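Demonstration collection (robot learning)

Demonstration collection is the part of robot learning in which a person guides a robot through a task many times, so that a learning system can later try to do the same task alone. Each complete run of the task is called a demonstration or an episode. An episode normally holds the images from every camera, the positions of the joints, the opening of the grippers and a short written instruction. The article describes the general practice and uses the Mesemo collection, prepared by a small group at Wimodbridge, as its main source of examples.

Background

The older way to program a robot arm is to write down each position it must reach. This works well when the objects are always in the same place. In a laboratory or a kitchen they are not, and the written positions must be corrected again and again. A system which learns from demonstrations receives a large number of different situations and tries to find what they have in common. The quality of the examples is therefore very important, and the preparation of them often takes more time than the training.

The Mesemo collection was started by Yiran Liang, who had worked before with single-arm recordings. It contains 829 episodes of bench work with two arms. The instructions were written by Aníbal Barreto, first in Portuguese and then in English, and some of the English ones still show the word order of the first language.

Methods of guiding

There are three common methods. In the first, the person takes the arm by hand and moves it directly, which is easy to learn but brings the person's own hands into the view of the cameras. In the second, the person holds a pair of leader arms, and the robot copies their movement. In the third, the person uses hand controllers or a glove. Operators with little practice are usually more comfortable with leader arms – the weight of the arm helps them to move slowly.

For tasks with small tubes, slow movement is preferred. An operator who hurries makes small corrections near the object, and the learning system may copy these corrections as if they were part of the task.

Camera views

Most collections use more than one camera. A camera at the wrist moves with the gripper and shows the place where contact will happen. A camera at the head or the chest gives the relation between the objects. The views complete each other, and an episode with one missing view is often rejected.

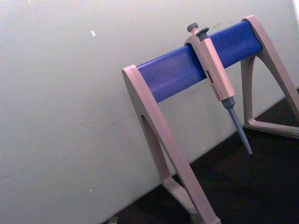
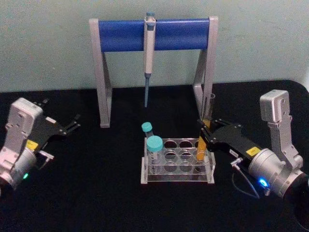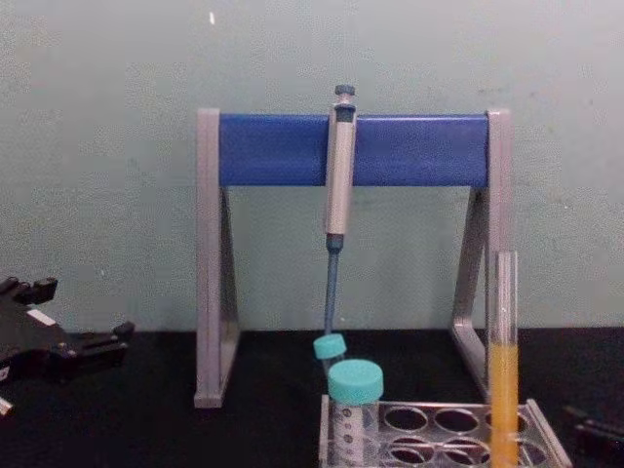 The choice of what stands on the table is called the scene layout, and it is decided before the first episode of a session. A layout needs one object that is the target of the task and several others that are only neighbours. The neighbours should be real things from the same kind of work, so that the system learns to choose between them. In the head view, the right gripper is closed around an orange-amber tube in the rack while the left gripper is open and empty, and two tubes with teal caps stand at the other end of the rack. An instruction for such a moment must name the tube by its colour or its place, as the word "tube" alone would fit all of them. Barreto's rules for the Mesemo instructions ask for the colour first and the place second.

Variation

If each episode begins with the same layout, the system may learn the layout and not the task. For this reason the objects are moved between episodes. The Wimodbridge group changes the position of the rack after every 30 episodes and the order of the tubes more often. Small changes of light are also useful, and recordings made in the morning are mixed with recordings made after dark.

Too much variation at the beginning has its own problem. With few episodes and many different layouts, the system sees each situation only once. A usual advice is to begin with a narrow range and to make it wider when the first results are acceptable.

Failed episodes

Failed episodes are not always removed. When a gripper misses the object and the operator tries again, the second attempt shows how to recover from a mistake. Mesemo keeps these episodes under a separate mark, and the user can include them or leave them out. Of the complete collection, 94 episodes have this mark. Episodes in which an object fell off the table are deleted.

Checking and labelling

After the recording, each episode is watched at normal speed by a person who was not the operator. This person confirms that the instruction agrees with the action, that the cameras run at the same time and that the beginning and the end are cut correctly. A delay between cameras is the most frequent fault. In the first version of Mesemo, the wrist images arrived later than the joint positions, and the session from June had to be aligned again by hand.

The labelling was done with a program named Brandão, which divides an episode into shorter steps such as reach, grasp, lift and place. Opinions differ about the value of these steps. Liang considers them useful mainly for finding errors, while Delteck, which maintains the program, recommends them also for training.

Versions

Version 2 of the collection corrected the time alignment and added the chest view. The instructions in Portuguese are kept in a separate file with the same episode numbers.

See also: Imitation learning; Teleoperation; Laboratory automation; Bimanual manipulation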